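Pitden Returns Bench: notes and data card

Read me first

Thanks for opening this one before the spreadsheets. The folder holds the pick records and the shift notes from the returns bench at Pitden, covering the first stretch of work after the arm took over part of the sorting. It was put together by the people on the bench, with a good deal of help from the Jodo office, and it is meant for anyone who plans shifts, trains new starters or is simply curious about what has changed for us.

We call the whole arrangement Urnora, after the name on the job sheet, and it has stuck. Urnora covers the arm, the bin and the bit of software that decides what to reach for. When people on the floor say "Urnora's stopped", they usually mean the arm is waiting for one of us.

What is in the folder

picks.csv has one line for each attempted pick, 3407 in all. Each line gives the shift, the kind of item (toy, bottle, small part, other), whether the item left the bin, and whether a person stepped in.

handovers.csv has the 797 attempts where somebody on the bench took over. There is a free text column for the reason, and we have left the wording as people typed it, spelling and all. Some of it is very short ("stuck", "again") and some of it goes on rather a lot, and we are fond of both sorts.

notes.txt holds 205 shift notes. They are about the working day more than the machine: how the breaks fell, who swapped jobs with whom (by role, never by name), what was tiring and what was pleasant.

How the work used to go

Before the arm, a returns shift meant standing at the bin and lifting mixed items out by hand, one after another, until the trolley was full. It was sociable enough work, but it was hard on the wrists and shoulders, and by mid-afternoon most of us had slowed down a good deal. New starters were nearly always put there first, so it was also where everybody learned what a damaged item looked like.

How it goes now

The arm does the plain lifting. One person looks after it, refilling the bin and clearing anything awkward, and the others have moved across to checking and repacking, where there was always a backlog. People tell us they go home less sore, and we were very glad to read that in the notes. They also say that minding the arm can be a lonely job, and that the hardest part is staying alert through a long run where nothing needs doing. We changed the turn at the bin to suit, so it is now kept short and passed round everyone who wants it, with 10 minutes of overlap so that there is time for a proper chat at the changeover.

Training took more thought than we expected. A new starter who never handles the returns doesn't learn to spot a cracked cap or a missing piece, so the first week is still done by hand at the old bench, at an easy pace. The people with the most years on returns teach it, and they have had the time written into their shifts, which they did not have before.

Things to bear in mind when using the records

Early shifts were logged on paper and typed up later, so the times there are only good to the nearest quarter of an hour. "Stepped in" was used loosely until August. Some people ticked it for moving a bottle an inch to the left, and others only when they had emptied the bin and started again. Please don't compare one shift with another on that column alone.

The records are not to be used for judging anybody's work. That was agreed before the first line was written, and it is why there are no names or badge numbers anywhere. If you find something that would let you guess who wrote a note, tell the Fehr site desk and we will take it out.

Sharing and changes

The folder can be passed round freely inside Jodo. For anything outside, ask first, as the shift notes were written for colleagues. Corrections are always welcome, and so are additions to notes.txt, however rambling. Put new ones at the bottom of the file and leave the old ones as they stand.

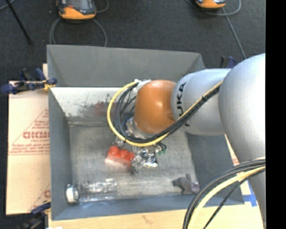 Fig. 1. The KUKA arm over the grey bin, with its gripper down at a red toy brick and a clear plastic bottle lying on the bin floor.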